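Visita à feira de radioamadores no pavilhão da Plakonport

Notas à pressa, escritas no comboio de volta, depois arrumo melhor. Ou não.

Saída às 6h40, chegada pouco depois das nove. Fila à porta, já com gente a vender coaxial da mala do carro no parque de estacionamento. Entrada rápida, pulseira de papel, crachá com o indicativo escrito à mão por quem quisesse. Eu quis. Letra péssima, passei o dia a soletrar.

O pavilhão é o mesmo do ano passado mas com as bancas viradas ao contrário, ou seja, a feira da ladra ao fundo e as lojas à entrada. Má ideia na minha opinião. Quem vai cedo vai pelo usado e tem de atravessar tudo. Café: caro, aguado. Multibanco avariado, levem dinheiro.

Ia com três coisas na lista: um balun 4:1 decente, conectores PL-259 dos bons (com teflon, não daqueles que derretem ao primeiro toque do ferro) e ver ao vivo o transceptor novo da Waltine. Os conectores vieram logo na segunda banca, um saco deles. O balun só ao fim da manhã, sem caixa, com o toroide à vista. Medi em casa de um amigo no mês passado um igual e portava-se bem dos 80 aos 10, por isso arrisquei.

A Waltine tinha o rádio em cima do balcão, ligado a uma carga fictícia e não a uma antena, pena. Cascata bonita, o botão de sintonia tem o peso certo. O menu é que enfim – três níveis para mudar a largura do filtro em CW, quem desenhou aquilo não opera CW. Perguntei pelo consumo em receção, não sabiam. Perguntei pelo preço, "depois do verão". Fiquei na mesma. O ruído da ventoinha ouve-se, mesmo com o barulho da sala.

Ao lado, a Bainbridge com antenas. Verticais telescópicas para portátil, dipolos encurtados, uma magnetic loop que toda a gente queria rodar. Comprei o mastro de fibra, o pequeno, 40 euros. O grande não cabia no comboio. Deviam ter sacos de transporte e não tinham, só elásticos. 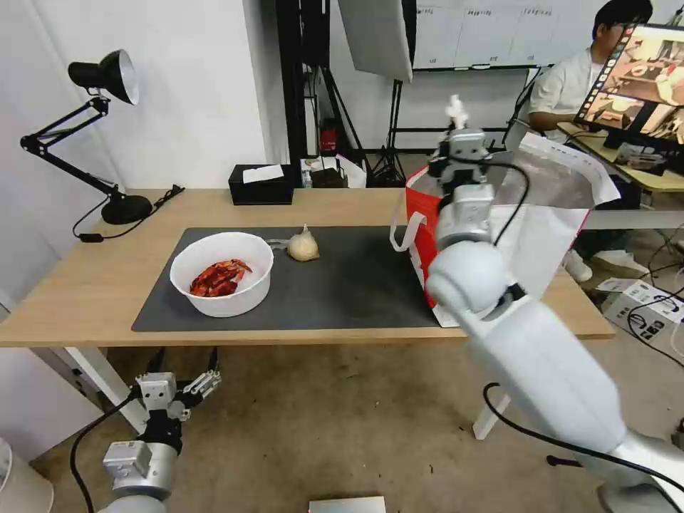
Braços robóticos junto a uma das mesas, com um saco vermelho em cima do tampo.

Às 11h comecei a ouvir as palestras. Sala 2, no primeiro andar, cadeiras de plástico e um projetor fraquinho. A primeira era sobre ruído urbano: carregadores, painéis solares, iluminação LED de escada. Muito prática. Truque que apontei: desligar o quadro da casa toda, receptor a bateria, e ir ligando disjuntor a disjuntor com o ouvido nos 40 m. Ferrites tipo 31 para HF, várias voltas e não uma passagem só. Já sabia metade mas foi bom ouvir com gráficos.

A segunda era da Jusivance, sobre o repetidor em modo misto que estão a montar. Analógico e digital no mesmo canal, comutação automática conforme o que entra. Disseram que vai ficar a 377 metros de altitude e mostraram o mapa de cobertura, que me pareceu otimista para o lado do vale. Alguém na fila da frente perguntou pelo link via internet quando a linha cai – resposta vaga, "há um plano". Gostava de saber qual. Fora isso, boa apresentação, e deixaram uns minutos para testar com portáteis na sala. Consegui um contacto curto, áudio limpo, um bocadinho de atraso.

Almoço: bifana, de pé. Encontrei quase todo o grupo do encontro de 2 metros, combinámos atividade portátil para setembro se o tempo deixar. Falta decidir a serra.

Tarde na feira da ladra. Muita fonte linear pesada, válvulas, microfones de mesa, um osciloscópio que me piscou o olho mas pesava como um frigorífico. Um medidor de ROE de ponteiros cruzados por metade do que pediam de manhã. Trouxe. Regatear depois das 15h compensa sempre, ninguém quer carregar aquilo de volta para o carro. Também vi rolos de cabo sem marca nenhuma a preço de cabo bom, desses fugi.

Faltou: estação especial no ar. No programa dizia que havia, no local disseram que a antena não foi autorizada no telhado. Uma feira de rádio sem rádio a emitir é estranho. Faltou tambem uma banca de componentes a sério, só vi uma, e os condensadores variáveis tinham desaparecido antes das dez.

A organização falava em 300 visitantes até à hora de almoço. De manhã custava a passar nos corredores, de tarde andava-se bem.

Contas: conectores, balun, mastro, medidor, duas bifanas. Menos do que no ano pasado. O balun vai para a antena de fio no quintal este fim de semana, se não chover, e depois ponho aqui as medidas.

Comboio das 17h20, cheio. Mastro entre os joelhos até casa.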